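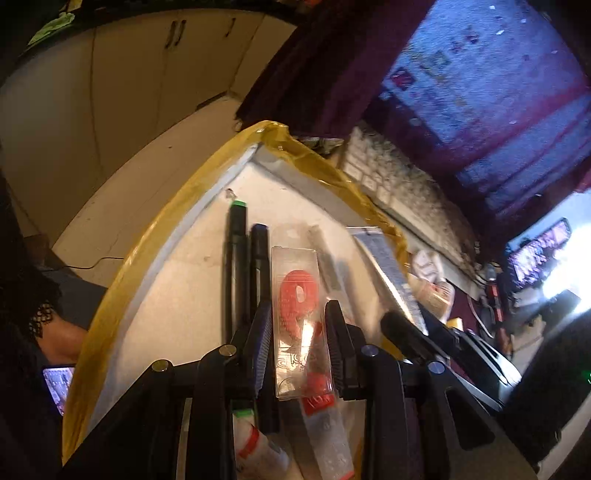 Desk tray: what stays, what goes

Plorkside Forums > Workspace > Small Storage

cakurar_bench
Trying to settle a layout for the tray next to my keyboard. It is white, with yellow tape around the rim. Current contents include two black markers of different heights, some tubes, a slender dark gray stick, a long printed strip still in its clear package, and a red numeral candle in a clear plastic box. Everything stands upright or leans. Retrieval is fine for the markers and poor for everything else. The long strip goes in diagonally and takes up more room than anything near it. Inserts or a different tray?

grarkley
Neither. Sort by length first. A shared tray works when the items are within 30 mm of each other in height. Past that, the tall ones lean and the short ones disappear behind them. The strip should be stored flat.

tapeline347
Disagree on flat. Anything I store flat on a desk ends up under paper within a week. Upright against the back wall of the tray, held with a binder clip, has worked here for 5 years.

grarkley
A clip on a taped rim will lift the tape.

tapeline347
Depends on the tape. Vinyl holds. Paper tape doesn't.

cakurar_bench
Vinyl, two layers at the corners. The bare rim was sharp.

macaraeg_m
The candle is the problem item. It gets used once, possibly twice, and it has a rigid box with a footprint larger than both markers together. Take it out of the tray and put it with the party supplies. Also, wax next to a bright window is a poor choice. Mine softened on a sill in March.

cakurar_bench
It is for Sunday. If it goes in a drawer I will buy a second one.

macaraeg_m
Then leave it until Sunday and decide on the layout afterward. You are designing around a temporary load.

grarkley
Agreed with macaraeg_m on that point. Tubes: caps down or caps up?

cakurar_bench
Pointing up, labels readable. One has a red label, the other a green band with red lettering, so I can tell them apart without lifting them.

tapeline347
Caps down for anything thick. Otherwise you wait for it to move every time.

grarkley
Caps down hides the bands on some brands, and a loose cap then leaks into the tray — I cleaned one out last winter and lost 200 ml of solvent to the job. Caps up.

tapeline347
Tighten the cap.

cakurar_bench
Plan for now: strip clipped at the back, tubes at the front with caps up, markers on the left as they are. Candle out after Sunday. The small dark marks on the inside of the tray have not come off with dish soap. Suggestions welcome.

macaraeg_m
If they are marker, isopropyl on a cotton swab. Keep it off the tape adhesive.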